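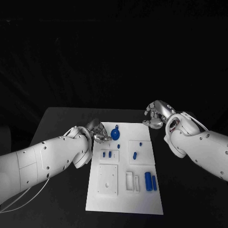 Slide 1. Laying out a kitting board: what goes where, and why it stays there

Introduce self. Credit Haoran Xiong for the board layout and Amândio Matos for the drawings. Slides are on the Nimia share after the session.

State the scope. The talk covers the board and the blue parts that go with it. Part cost is out of scope; refer those questions to the November handout.

Slide 2. The board

Flat, white, rectangular. It lies directly on the table with no frame under it. We tried a raised version at the Rornon site and went back to flat. A raised board rocks when a part is pressed near a corner, and the shim stack needed to stop it was taller than the board.

Color choice: white board, white fixture plates, blue parts. The contrast that matters is part against plate. Plate against board is low contrast on purpose. An empty plate should recede and a part in the wrong spot should not.

Table surface is dark gray, backdrop is black fabric. Both cut glare. If asked about the fabric: plain cloth, hung loose, no need to iron it.

Slide 3. The grid

Call it a loose grid. Rows line up well enough to read at a glance, but the pitch varies with the plate. Strict pitch was tested in the Luo layout and wasted the far third of the board.

Spacing rule: 19 mm minimum between neighboring plates. Below that, fingers touch the next part on the way down. Measure between plate edges, not centers. Pause here, this is the number people write down.

Plates are fixed before any part is set down. Check each one by pushing sideways with a thumb.

Slide 4. Order of placement

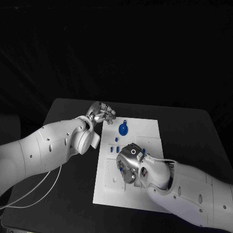

Start at the far edge and work toward the near edge. Placing near parts first means every later reach passes over finished work, and the sleeve or wrist will catch something sooner or later.

Left side and right side are worked as separate halves. Corners are done early in each half. The middle of the board goes last, where both halves meet, and only one hand should be over it at a time.

Keep cables off the board. Slack goes to the side, on the tabletop, in a wide loop. A tight loop springs back.

Slide 5. Timing

Haoran ran 70 full layouts on the Sirkulis board and 70 on the older one. Same parts, same table. Show the chart and give people time to read the axis, which starts at 100 seconds. The gain comes almost entirely from the last row. Do not claim more than the chart shows; the early rows are flat.

Skip the second chart if running behind.

Slide 6. Common faults

Part set on the plate edge and left tilted. Lift and reset, do not nudge.

Board shifted during the session. Mark two opposite corners on the table with tape and check them between layouts.

Plates cleaned with a wet cloth and used too soon. Let them dry.

Slide 7. Questions

Likely first question is whether the layout can be mirrored. Yes, but redraw it. Amândio has the mirrored drawing, and two plates change position. Leave slide 3 on the screen during questions.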